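Hand-held grippers vs. buying the arm first – budget sanity check?
Equipment & Purchasing > Planning

tapedseams
Wednesday, August 19, 2026

Hi all, long-time reader, hardly ever post. I'm putting together the equipment request for our little group and it has to be in before December or the money goes back in the big pot. The question is how to split it between hand-held gripper sets (the kind a person holds, no arm) and one proper arm with a gripper on it. Two from our room below, the first over the table with the box and the yellow tray, the second from one of the grippers looking out across the floor.
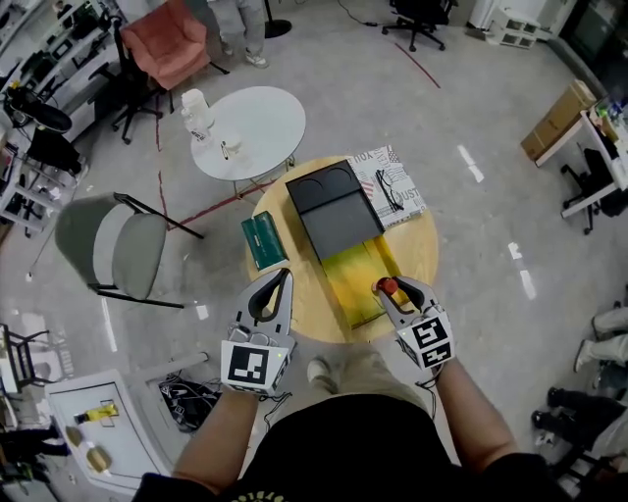
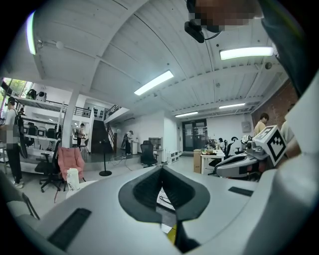

First one: box and tray, a gripper in each hand. Second one: the view toward the brick wall and the glass door.

So you get the idea of the space. Plenty of floor, high ceiling, tables we can shove around. My draft has 37 percent on hand-helds, most of the rest on an arm from Ditolia, and whatever's left on spares. Talk me out of it, please!

gravelbox
Nice room, I'm jealous. I'd flip it. Put the bulk into hand-helds and people's hours, and leave the arm for next year. We bought our arm first and it sat under a sheet for most of a winter while we argued about which tasks to put on it. Meanwhile the grippers we'd bought almost as an afterthought got used every single day.

mx_oldham
Disagree with gravelbox, sorry. If you never run anything on an arm you have no clue whether what you collected by hand is any good. We had a full month of drawer pulls that looked great to all of us, and the arm we were borrowing couldn't reach half the angles. An expensive way to learn how a wrist works. Get the arm, even a cheap one.

gravelbox
Borrowing is the key word there though. You didn't buy it!

mx_oldham
Fine, yes, we borrowed it. For 62 days, and we had to give it back right when it got interesting.

tapedseams
Borrowing isn't on the table for us, I asked. What did you both end up spending on the stuff that isn't the gripper? I have a line in there that just says "misc" and I know it's going to get laughed at.

hinge_and_latch
Misc is where the money goes, so give it its own page. Ours, from memory:

marker cubes, plus a second set for when somebody drops one
finger pads (they wear out way faster than the seller told us)
cables, then longer cables
batteries and a charger that does more than two at a time
storage drives
a rolling cart
boxes, trays, cups, whatever people are going to be handling

That last one sounds silly but we went through a ton of it. Anything with a lid or a slide gets loose after enough rounds and then it doesn't behave like it did in week one. Buy doubles of the exact same thing on the same day, because stores change stock and you will never match it again. We ordered 162 items from Tlapale in one go and I still wish I'd gone higher on the small boxes.

pocket_torque
+1 on the pads. Also ask about firmware before you sign anything. Litus quoted us a really good price on a pair and then support was a separate yearly thing, and it wasn't small. Ditolia rolled it in. I have no love for Ditolia otherwise, their packing slips are a mess and the arm came with the wrong power lead – but the quote was the quote.

mx_oldham
Litus gave us support free for the first year, so it may depend on who you talk to.

pocket_torque
Must be nice. We got a very cheerful email and an invoice.

wendell_flats
Something I haven't seen here yet: how many people will be working at once? I see a lot of folks in that room. If you've got two stations going you want spares for both, and you want the grippers to be the same model. We mixed two kinds to save up to 1000 dollars and spent more than that in time sorting out whose recordings came from what. I'd never do it again.

And chairs. You have a few in there already, so skip that line, but standing at a round table with a gripper in each hand gets old by afternoon. Price a table that goes up and down.

tapedseams
Ha, my shoulders agree with you. OK, I hadn't thought about sticking to one model, I had a mixed order penciled in with Cola doing the second pair since their lead time is shorter.

gravelbox
Don't. Wait for the matching ones.

hinge_and_latch
Lead time is a real thing though if the deadline is December. Does it have to be delivered by then or just ordered? For us it was delivered AND invoiced, and we lost a chunk of budget over one box stuck in a warehouse.

tapedseams
Ugh, I'll have to find out. Sending that email now. New split coming once I hear back, probably closer to half and half with the cheaper arm.

mx_oldham
Half and half I can live with. Which arm?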